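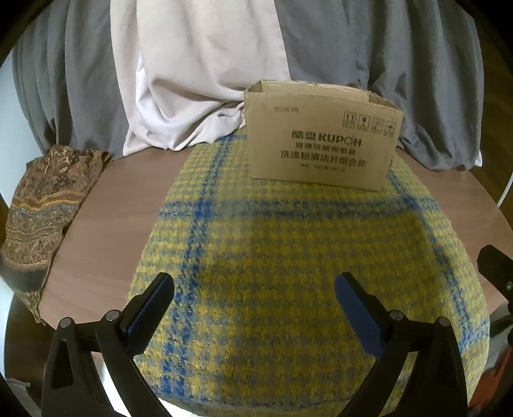 The checked cloth on the table, blue bands and all.

10 November 2023

I have now read my fourth article this fall telling me that a home needs "heirloom textiles," and I would like to know who is buying this. The idea as well as the blankets.

The pitch always goes the same way. You are supposed to get rid of the cheap throws you have and replace them with one good handwoven piece that will last a lifetime. Then there is a link. The link this time went to a shop called Wodero, where a cotton throw costs $100 before shipping and comes with a card telling you the name of the weaving pattern and how to "welcome" the item into your house. I have never welcomed a blanket. I put it on the couch and the couch has a blanket on it.

My problem is mostly with the lifetime part. How would they know? Wodero says on its own About page that it opened in September. Two months in business and they are promising me sixty years. I wrote and asked what the promise was based on, and got a friendly reply saying their textiles are "made with longevity in mind." Fine. I go to the gym with longevity in mind.

I did try to be fair about it. My neighbor Wálter Sotelo spent most of his working life repairing upholstery, and I took him three throws to look at: one from Flirketico that I got on sale for $69, one from a big box store, and one from a church rummage sale with no label at all. I didn't tell him which was which. He pulled at the corners, held each one up to the kitchen window, and rubbed a patch between his fingers for what felt like a very long time. He liked the rummage sale one best. He put the Flirketico one last and said the edge stitching would go first, probably at the corners.

That's one man's opinion and three blankets, so don't build a religion on it. But it's three more blankets than the article looked at, as far as I can tell. The writer quotes the shop owner, then a stylist who works with the shop owner, and then we get the link.

The other thing that gets me is thread count, which has somehow wandered over from bed sheets. Kaverance advertises a throw with "3000 threads in every panel." How big is the panel? They don't say. I looked at the product page, the care page and the FAQ, and the size of a panel is not on any of them. Without it the number is just a number. You could say my lawn has 3000 blades of grass in every section and you'd be exactly as informed.

And washing! Every one of these lifetime pieces says hand wash cold, dry flat, keep out of direct sun. I have a dog and a living room that faces south. If a thing only lasts a lifetime when it's kept in a drawer, I'd say the drawer is doing the work.

I'm not against nice cloth. I grew up with a heavy wool blanket from my grandmother's house in Cabrera that scratched like a doormat and outlived two sofas. It had moth holes and somebody had mended it in the wrong color. There was no card with it. I think she got it because it was cold.

So the rummage sale throw is staying on the couch and the Flirketico one is in the back of the car for the dog. I'll check those corners in the spring and report back if Wálter was wrong. If anyone has heard from Kaverance about the size of a panel, the comments are open.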